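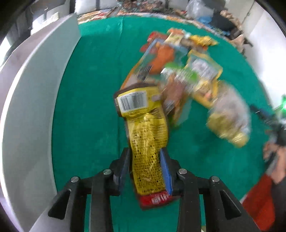 Can a robot learn to sort floppy packets if you only ever show it hand-held demonstrations, with no robot in the loop? On our bench it can, up to a point, and where that point sits depends mostly on how the demonstrations end.

Longer version in this thread. It's the packet study we've been running under the Flellelis project, and I've had a few people ask for the numbers.

1/ The setup. A person holds a gripper, picks a packet out of a pile, moves it clear, lets go. The camera on the gripper records the lot. We train on those recordings and then run the result on an arm with the same fingers and the same camera mount.

2/ We collected 1516 demonstrations. After throwing out the ones where tracking dropped or the hand stopped halfway to think, we kept everything else, including the ugly grasps. I argued for keeping the ugly ones. More on that below.

3/ Why snack packets? They're cheap, they crumple, they're shiny, and they don't hold a shape. Boxes and tins were too easy by last winter. A chip bag changes its outline every time you touch it, so a policy that has memorised outlines does badly straight away.

4/ The question we cared about was whether the person should grasp the packet by the body or by the end. Body grasps look safer. End grasps leave most of the packet hanging free, which swings about and hides whatever's behind it.

5/ So we trained two policies. One saw only body grasps. The other saw a mix. Same number of demonstrations each, same training time, same everything we could think of to hold still.

6/ Then 300 test picks on the arm, split evenly between the two. A pick counted if the packet came out of the pile and was put down in the right zone without bringing a neighbour along.

7/ Body-only policy: 96 out of 150. Mixed policy: 129 out of 150. That's 64% and 86%. I expected a gap but not one that size.

8/ Most of the body-only failures were in the second half of each run, when the pile had spread out and packets were lying over one another at odd angles. It kept going for the middle of a packet whose middle was underneath something. Then it would stall, back off, and try the same spot again.

9/ The mixed policy went for whatever was showing. Plenty of its grasps were poor by our own scoring sheet. They still worked, because the soft pads forgive a lot on thin plastic.

10/ A method note for anyone repeating this. Two people working the same pile at once gives you better data than one person working alone. The other gripper wanders into view, the pile shifts while you're reaching, and the policy learns to cope with a pile that moves. We didn't plan to test that, so treat it as an observation. Rangi Tawhiri is setting up the proper comparison now.

11/ Another one: blur. We had a filter that dropped blurry recordings and I turned it off in August. Fast wrist movements blur the camera view on the arm too, so training on clean views only was teaching it a world it wouldn't see. Turning the filter off was worth 13 extra successful picks on an earlier test set. Cheapest improvement of the year.

12/ What doesn't work yet. Clear plastic bags. Both policies reach short or reach past, and the fingers close on air. Small flat sachets lying hard against the cloth are bad as well. A person slides one finger under the edge, and our recordings don't have enough of that motion for the policy to pick it up.

13/ Also not solved: knowing when it's finished. With two or three packets left it gets slow and starts poking at creases in the cloth. We currently stop it by hand, and I've said so in the write-up.

14/ Someone asked whether this carries over to other bench colours. We've tried one other cloth, a dark grey one, and lost a fair bit. I don't have a number I trust, so I'm leaving it out for now.

15/ Code for the cleaning step and the scoring sheet will go up once Rangi has checked that it runs on a machine that isn't mine. The recordings will take longer, as we still need to sort out storage.

16/ Next round is clear bags only, with a lot more finger-under-the-edge demonstrations. If you've got data on transparent packaging collected with a hand-held gripper, send me a message. Happy to swap.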